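From the workshop floor: how the Asten kitchen bench is coming along

Those of you who have been with us since the old building will remember the first time anyone at Vasiliu said the word "robot" in a staff meeting. The room went quiet, somebody asked whether the tea break was being automated too, and we all had a laugh and went back to worrying. That was a fair while ago now, and a good many of you have asked for an update on what the Asten project has meant for the people who work here, so I've put the kettle on and will do my best.

For newer readers, Asten is our household tasks bench. The people at Gomow look after the arms, Vedier does the software, and our part is the everyday know-how – setting up the bench, showing the arms how a job is done, and keeping an honest log of what they make of it. Most of the crew who do this came across from kitting and packing. They used to fill cartons for eight hours with a radio going. These days they spend a good part of the shift guiding a pair of arms through putting dishes in a rack or something away in a drawer, and the rest of it writing up how each run went.

It has been a bigger change than any of us expected, and I don't want to pretend it was all smooth. Packing is hard on the shoulders but it leaves your mind free, and several people told me they missed that. Demonstration work is the other way about. You sit down for it, which your back will thank you for, but you have to pay attention the whole time, and by mid-afternoon people were coming out looking like they'd driven to the coast and back. We listened, and since August no one does more than 24 runs before swapping to resets or the logbook. The grumbling has eased off a lot, and the later runs in the day are tidier than they used to be.

The other thing we learned is that our packers are very good at this. They have spent years working out how to pick up awkward things without dropping them, and it shows. A plate held too far down won't go into its slot, and a drawer that's only half open will catch your knuckles, and these are things you know in your hands long before you could write them in a manual. Vedier now sends its draft task sheets to our floor for comment before they're final, and they come back with plenty of pencil on them!

As for the numbers, the team logged 3511 runs over the last stretch, and 1821 of those were dish rack jobs, which will surprise no one who has walked past and heard the plates. The next goal is 100 clean runs in a row on the full tidy-up. We aren't there yet, and I've promised cake when we are.

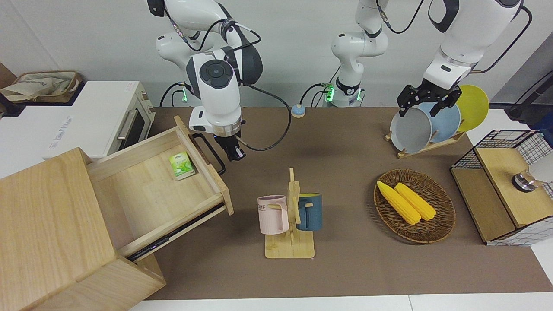

The Asten bench, with the left arm's gripper on the gray plate in the dish rack and the right arm over the open drawer.

A few bits of housekeeping before I let you go. Training places for the next group are open to anyone on the floor, including casual staff, and you don't need any computer background. Hours spent in training are paid at your normal rate. If you'd sooner stay in packing, that's perfectly all right too – there is still plenty of it, and the roster will keep both kinds of work going through the coming year.

We're also after mugs and plates in different colours for the bench, so if your cupboards are overflowing, please leave any spares in the tub by the sign-in desk. Chips are fine, cracks are not.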